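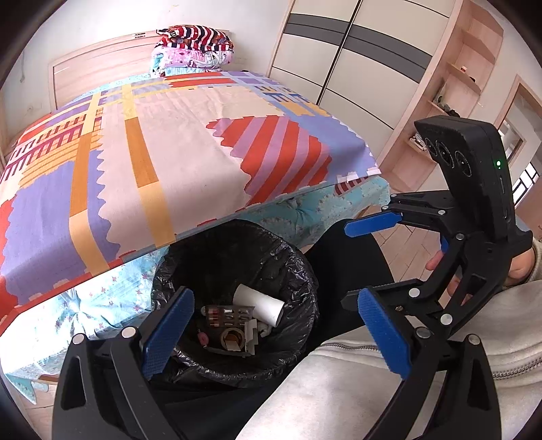

La cama de invitados, lista. Colcha de colores, sábana de estrellitas y las mantas dobladas contra el cabecero 🛏️

Abro hilo larguito sobre cómo preparo el cuarto cuando viene alguien a quedarse, que me lo habéis pedido varias personas y llevo desde mayo diciendo que sí, que sí, que ya lo escribo. Poneos un café, que yo me enrollo.

Primero, la colcha. Me preguntáis siempre por ella y lo entiendo, es de las cosas que más quiero de esta casa. Lila, crema, mostaza, naranja tirando a rojo... Cuando la traje, mi hermana dijo que aquello no pegaba con nada, y tenía razón, y por eso mismo se quedó (ahora me la pide prestada cada dos por tres, que conste).

Para que quede lisa hago siempre lo mismo: la echo entera por encima, sin mirar mucho, y luego voy dando la vuelta a la cama tirando un poquito de cada lado. Nada de pelearse con una esquina hasta dejarla perfecta, que después tiras de la otra y se te va todo al garete. Un par de vueltas, la mano plana por encima y listo.

La sábana de debajo es azul clarito con estrellas y la dejo caer por el lateral. Sé que hay quien la remete toda bien apretada, como en los hoteles, pero a mí dormir con los pies prisioneros me pone de los nervios y supongo que a mis visitas también. Si alguna la prefiere remetida, que me lo diga y se la remeto con todo el cariño del mundo.

Lo de las mantas dobladas en la cabecera fue idea de Bleddyn Pritchard, un galés amigo de la familia que duerme aquí una vez al año y que tiene calor hasta en enero. Él las aparta a un lado y tan contento. Mi tía, en cambio, se las echa todas encima y todavía pregunta si hay más 😂 Teniéndolas a mano, cada cual se apaña a las tres de la mañana sin ir abriendo puertas por la casa.

Las doblo primero a lo largo y luego en tres, con el lomo hacia fuera. La de rayas rojas, blancas y azul marino va arriba del todo — me parece que alegra la pared — y la rosa justo debajo. Ese rosa con dibujitos es suavísimo, de verdad, dan ganas de echarse la siesta solo de pasar al lado.

Para lavarlo todo uso el detergente Plimex, el normal, y me quedo muy por debajo de lo que marca el tapón. La colcha va sola, en frío y con poco centrifugado. La primera vez la metí con unas toallas y salió llena de pelusa, estuve una tarde entera con el rodillo viendo la tele. Una y no más. 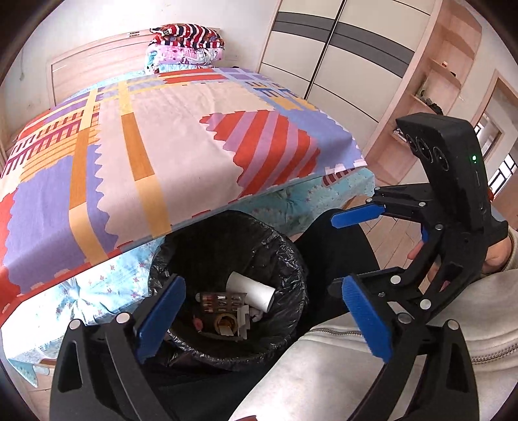
El suelo lo dejo siempre para el final, cuando ya está hecha la cama, porque al sacudir la ropa cae de todo y me niego a barrer dos veces. Empiezo por la puerta, voy siguiendo las tablas hacia la cama y me meto por debajo hasta donde llega el brazo. Antes cargaba con un recogedor lleno por todo el pasillo y perdía la mitad por el camino, una desesperación. Ahora pongo el cubo redondo al pie de la cama, con su bolsa negra bien doblada por encima del borde para que no se escurra hacia dentro, y ahí va cayendo todo: pelusas, etiquetas, algún pañuelo olvidado de la última visita.

Las bolsas, por cierto, las compro en Vulillow, la tiendecita de menaje de mi barrio. Las llevo de 10 litros y me sobran para lo que sale de un dormitorio. La señora me quiso vender una caja de 1.000 "porque salían a nada", y mira, yo soy previsora, pero tengo un límite y también tengo un pasillo muy estrecho.

El armario de puertas correderas es mi gran confesión. Le dejo a la visita un lado libre con 12 perchas y el otro... el otro no se abre, ¿vale? Ahí vive la ropa de fuera de temporada y una aspiradora vieja que sigo diciendo que voy a arreglar. Las guías las limpio con un cepillo de dientes seco y después paso un trapo apenas húmedo, que con la arenilla las puertas van a trompicones.

En la estantería de madera procuro no poner demasiado. La gente llega con las gafas, el cargador, el libro, las pastillas, y si lo tengo todo lleno de trastos míos acaban dejándolo en el suelo. Así que fuera casi todo y unas pocas cosas pequeñas, para que no parezca tampoco una consulta del dentista.

Y abrir la ventana, por favor. Media horita por la mañana, antes de hacer la cama, con todo destapado. Ni ambientadores ni velas, que mi prima estornuda solo con leer la palabra vainilla.

Edito para contestar a quien pregunta por la talla de la colcha: no la sé, le corté la etiqueta porque picaba. En cuanto pueda la mido y os lo pongo aquí debajo. Mañana llega mi tía, así que si tardo en responder es que estamos en la cocina de charla ❤️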